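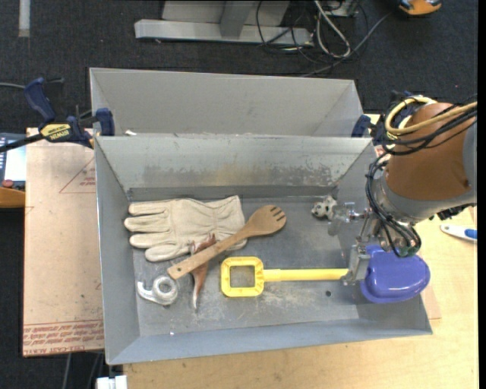
Progress report no. 4 – Gukau picking project

To: Naa Ofori, Enitden
From: Nilmini Bandara
14/04/2021

Where we are

2749 grasp attempts recorded and checked since the February report. Another 38 thrown out, mostly logging faults. Still short on long thin things and soft things, so those are getting most of the arm time now.

Bins and objects

Two metal bins, clamped to the table at the sides. They crept when the arm pushed into a wall and the calibration went with them. Much better since clamping, still checking every morning.

Object mix is kept deliberately awkward. Work glove, slotted wooden spoon, toy shovel, small animal figures, all in together and overlapping. The shovel is the worst of the lot – stiff shaft, wide blade, tends to lean on the bin wall, and there are several places the fingers could reasonably go. We want plenty of those. Glove and spoon crossed over each other also good value, the model keeps treating the pair as one item.

Labelling

Pick point and result marked for each attempt. Dankwa labels and ours disagreed on what counts as a sucess when two objects come up together. Agreed now: recorded as a double, kept seperate from clean picks. Old batches being relabelled, 11 to go.

Problems

Finger pads wearing faster than planned. Spares ordered from Goltari, no delivery date yet. Cabling on the arm needs re-routing before we try the steeper approach angles.

Next period

Finish relabelling. More soft items, cloth mainly. First training run on the full set once the doubles are sorted – results in the next report. Spend is on budget apart from the pads, figures to follow from Nilmini seperately.

Need from you

OK to carry the unspent travel money over to spares. Before month end if possible.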